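Bench notebook, Tarigan workshop
Jul 27, 2019
Table by the window, waffle cloth on

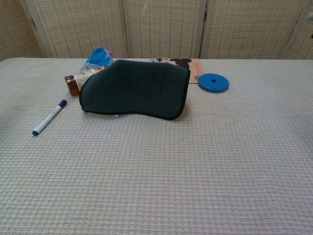 Pouch pattern, second go

The charcoal pouch was supposed to come out as a plain rectangle. It has come out as a boot. Left end narrows and curls under, right end is square and proud of itself. I blame the binding, which I pulled too hard going round the curve, and the curve, which I didn't draw.

Black trim is fine along the bottom. Cut length was 159 mm on the Bevberg pattern with a 7 mm allowance. Next one gets 2 mm less and a stiffer paper template, traced with something other than my thumb.

Marker, white with the blue cap

Does not belong on fabric. Goes back to the whiteboard, where it will be missing again by November.

Little brown bottle

Keep it upright and on the shelf, please, whoever reads this. I've stopped trying to read the label without my glasses.

Pink card

Leave at the back of the table. I'm using its edge to square things up, and it is the straightest thing I own.

To do

Unpick the curled end and re-press.
Ask Flundari if they still have the thin binding, roll 114.
Iron the crease out of the cloth, or put something on top of it.
Wonberg want a sample. Not this one.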